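Replace the Fingers Before They Break

Most shops I visit keep a maintenance schedule for everything on a robot except the part that touches the work. The arm gets its grease, the cables get looked at, and the fingers stay on until one snaps. I think that is backward, and printed fingers make it worse because they are so cheap that people stop thinking of them as parts.

At Tamdale we run one small handling cell with a two-finger gripper. For the first year the fingers had no part numbers. Whoever had time printed a pair and bolted it on. When parts started landing crooked, we retaught positions. Garnet Penner finally put a square against the left finger and found it leaning. We had spent most of a shift correcting the program for a bad piece of plastic.

Since September we change both fingers at 612 hours, worn or not. It takes 17 minutes, including the check afterward. We always change them as a pair. A new finger facing an old one closes off center, and then you are back to chasing positions.

Harvey Doucette, who looks after the cells at Beaudoin, thinks this is wasteful. He inspects his and runs them until he sees damage. He has a point about the plastic going in the bin. But an inspection depends on the person doing it, and wear on a flat face is hard to see on a dark part. An hour meter doesn't get tired.

The screws matter too. Threads cut straight into a print hold for a few changes and then strip. Put brass inserts in the gripper body and pay for them once. I would also check the fingers open and empty, over a clear surface, before any part goes near them.

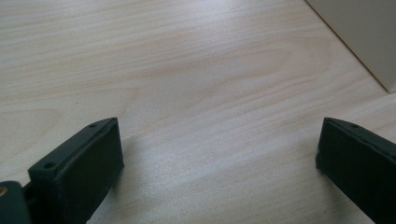

Fingers open over a bare stretch of table. A brass insert shows in the bracket at lower left.

My last complaint is about spares. Keep 3 pairs printed, labeled and in the drawer by the cell. If the only spare is a file on someone's laptop, the cell waits for the printer.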